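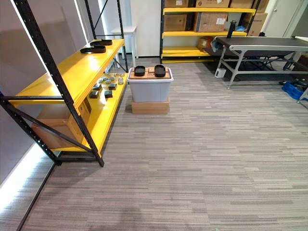

Castport Opens Kitting Service to Small Shops Across Dreltstead

DRELTSTEAD, September. Anonier is opening Castport, its robotic kitting service, to small manufacturers and repair shops that have never had a robot in the building. We have been looking forward to this one for a long time!

Castport pairs a two-handed mobile robot with a package of setup help, task training and remote support. It is meant for the small, fiddly jobs that pile up in a parts room: taking items off a shelf, setting them in trays, and getting the trays ready for whoever needs them next. Customers keep their own shelving and their own bins. Our team visits, looks at how the work is done today, and trains the robot on the customer's own parts.

The service grew out of a pilot with Furtado, a Dreltstead company that rebuilds small pumps and sends its field crews out with spare-part kits. Over 37 working days the robot filled 400 trays there. Furtado's staff checked every one and sent back 15 for a missing or misplaced part, most of them in the first week, and those trays taught us a lot about how to present parts on a shelf.
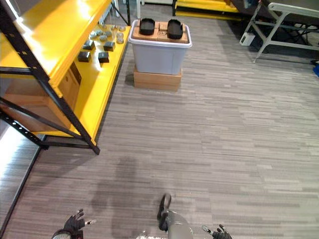
Castport works with jointed, fingered hands instead of suction cups, and that choice shapes everything else about the service. Fingers can be trained on parts with very different shapes, so a customer doesn't have to sort stock by what the machine can hold. Dark rectangular blocks and small round pucks can share one yellow shelf, with a pair of black trays set on top of an ordinary storage bin a short way off, and the layout is fine as it stands. No special fixtures are needed for a job like that, and a carpeted room is as welcome as a concrete one.

The Castport library now covers 209 part shapes, and every new customer adds to it. Parts that aren't in the library usually need a training visit. Very thin sheet parts and anything oily are still outside what we support, and we would like to hear from shops that have them, as they are next on our list.

Castport is offered by the month, with the robot, training visits and software updates included. The first places are open to businesses in and near Dreltstead, and shops farther out can join a waiting list. Visitors are welcome at the Anonier workshop most mornings to bring a box of their own parts and talk through a job.

About Anonier
Anonier builds and supports robots for small workplaces. The company is based in Dreltstead.

Press contact: Anonier press desk, Dreltstead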